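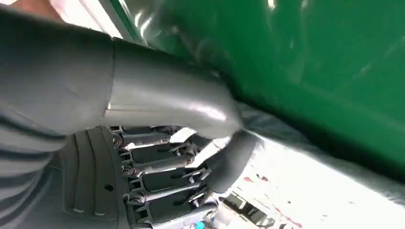

*Fermín Toledo*

**Trirkinex Sleeve Fabric, Gray**
Item 3582

Trirkinex is supplied by Farías for use in sleeves and soft covers. The gray version carries faint, darker stripes across its surface. Customers matching an earlier order should request a swatch, as the shade may differ slightly between rolls.

- Width: 106 cm
- Minimum order: 2 meters
- Sold by the full meter, uncut

Cut lengths are not accepted for return unless a fault is found before sewing. Faults must be reported to the Motdale office with the roll label attached.

Farías has supplied cover fabrics since 1989. Orders for finished sleeves are handled separately by Gervasio Barrientos and require a signed measurement sheet. The next delivery of gray is expected in September.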